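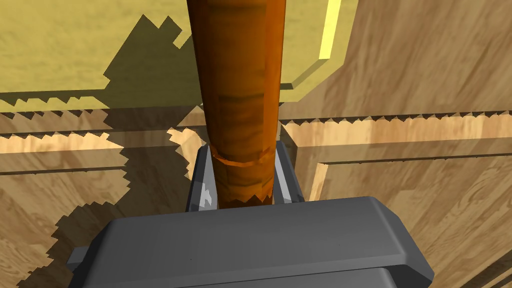
3.2 Shade, seats and where people stopped

Figure 2. Upright orange-brown cylinder held between two gripper fingers (computer rendering).

I'll start with the shade, as that's what everyone asks me about when I mention the Tatent courtyard. The pavilion there went up in August and stayed for 100 days, and I spent far more of that time sitting under it than I had planned. My original idea was to map the routes people took across the paving and leave it at that. Then I noticed that the routes were dull (door to door, more or less straight) and the stopping was much more fun to watch!

So I changed the method. I drew up a plan of the courtyard with 3 zones – the open paving, the slatted canopy and the planted edge – and marked a dot wherever a visitor stayed put long enough for me to finish drawing it. Crude, I know, but it worked well enough with a clipboard and a pencil. I stopped collecting when I reached 200 dots. I left out anyone working on the site and anyone queuing for the kiosk, although the kiosk queue did wander into the canopy at lunchtime and I had to make a few snap decisions.

The canopy drew people in the middle of the day, as you'd guess. What I hadn't expected was how loyal they were to the planted edge later on, when the whole courtyard was in shade and they could have sat anywhere. The low wall there is uncomfortable (I tried it, for the length of a sandwich) but it has ferns behind it and a view of both entrances. I think the view matters more than the ferns. The benches designed for the pavilion faced inwards, towards a mirror panel, and they filled up last every time I looked.

Navickas, the studio behind the scheme, had drawn those benches facing outwards in an early version, and turned them round when the mirror was added. I'd love to see the first layout built. The smaller Pumell pavilion kept its seats facing the street, and I come back to it in Section 3.3, with the caution that it stood on a much busier corner and had no planting at all. Astov, the third site, had plants but hardly anywhere to sit, so I use it only for the notes on walking routes.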